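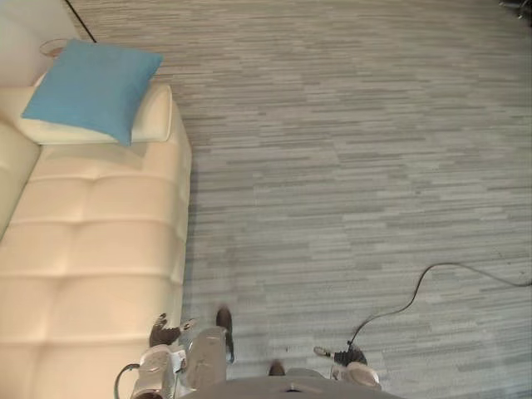
Chapter 2
Choosing a Hand for Soft Things

I used to pick grippers from the catalog page with the biggest payload number. Then Evie Heywood asked me to tidy a sofa with one, and I've been humbler ever since!

Cushions are a wonderful test object (cheap, too, and you can't dent one). They squash, they sag at the corners, and they give you no nice flat faces to line up on. A two-jaw gripper like the old Clutton wants an edge to pinch. A multi-fingered hand can pinch as well, but it can also just press and let the fabric give a little, and that second option is where most of this chapter lives.

We'll compare the two on the same job, with the Nallar controller running both so the arms don't muddy the results. Natalie Nuttall and I logged 361 attempts over one long November, 42 of them with the finger force set far too high, and I learned more from those than from all the rest. Keep a notebook next to you while you read, and write down your own guess before each table. I still do, and I'm still wrong a lot. 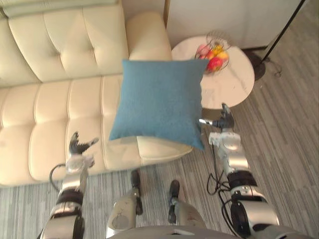 Figure 2.1 Cushion above the seat, right hand pressing on its edge, left hand open.

Start with the contact points. How many would you want, and where?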